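3.2 How sellers read an agent's fee offer

We were surprised by how much there was to learn from the fee page alone. Most earlier work on home selling looks at the final price or the time a house stays on the market, and both matter a great deal. But a seller makes a choice well before either of those numbers exists: which agent to sign with, and on what terms. Our records from Skerndale let us watch that choice closely, and we think the results are some of the most interesting in the paper.
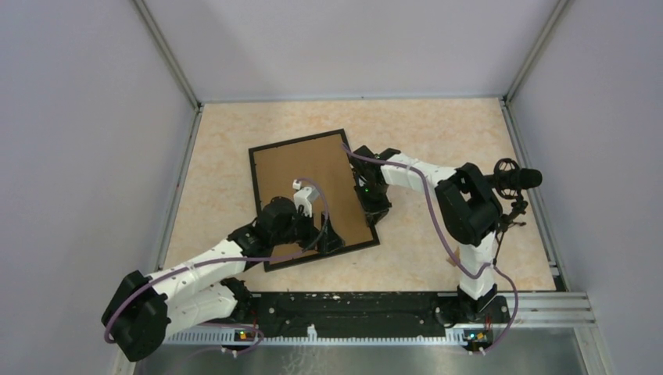
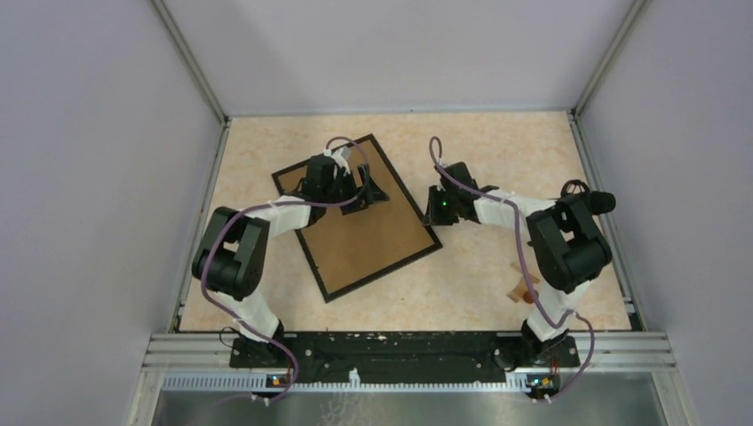

Figure 2. Two views of one workspace with a pale mottled surface and plain walls.

The records cover 3,855 signed listing agreements, collected through Stullo, a service that lets sellers compare offers from local agents side by side. Each record holds the fee terms the seller was shown, the terms the seller picked, the suggested asking price from every agent who replied, and the date the home was first listed. Names and street addresses were removed before the files reached us. Yamuna Rodrigues built the matching rules that tie each agreement to its later sale, and her notes on the hard cases (homes pulled from the market and listed again under a new agent, for one) are given in full in Appendix B. They are well worth reading!

Agents in the area use 2 main kinds of fee. Under the first, the seller pays a share of the sale price when the deal closes. Under the second, the seller pays a fixed sum, part of it up front, whether or not the home sells. A few agents offer a mix, usually a small fixed sum at signing with a lower share later on. We placed these mixed offers with the first kind when the share made up more than half of the expected total and with the second kind otherwise. Moving the cutoff changes the size of the groups a little but leaves the pattern in place.

And the pattern is a striking one. Sellers who were shown both kinds of fee leaned toward the share of price even when the fixed sum would have cost them less at every asking price they were given. We had expected some of this, as people tend to dislike paying early for something that may not happen. What we hadn't expected was how strongly the lean depended on the layout of the offers. When the page turned the share into dollars, right beside the fixed sum, the gap narrowed sharply. When the page showed only a percentage, it opened up again. The homes, the agents and the fees were alike in both groups – the only planned difference was one line of text.

To check that we weren't simply seeing different kinds of sellers, we made use of a change Stullo rolled out in October. Before the change, agents could decide for themselves how to state a share. Afterward, every offer carried the dollar amount. Agents who had always given dollar amounts serve as our comparison group, and their sellers' choices barely moved. Among the other agents, the move toward fixed fees began right after the change and held for the rest of the study period. Manikandan Kotian suggested running the same test on agreements signed just before the change but amended after it, a lovely idea that gave us a small third group. It points the same way, though it is too thin to carry much weight alone.

Asking prices need a word here too. A seller may pass over a cheap offer simply because another agent suggests a higher price, and a higher price is a pleasant thing to hear. We therefore compared each suggested price with the middle of all the prices given for the same home. High suggestions did win more agreements. They were also followed by more price cuts, a finding we return to in Section 5. Holding the suggested price steady, the effect of showing dollars stays almost exactly as large, so the two seem to work apart from each other.

We also talked with sellers. Soudabeh Amini and Davina Purves held 9 long interviews, each at the seller's kitchen table or by phone, and asked people to tell the story of how they chose. Several described the percentage as "what everyone pays" and had never worked it out for their own home. One had done the sum on the back of an envelope, found the fixed fee cheaper, and still went with the share, saying it kept the agent keen. That is a fair reason, and we don't want to treat such a choice as a mistake. An agent who is paid only on a sale may well work harder, and a seller may sensibly pay for that. Our claim is narrower: many sellers in these records hadn't seen the price of that extra effort in dollars, and when they did see it, a good number of them chose differently.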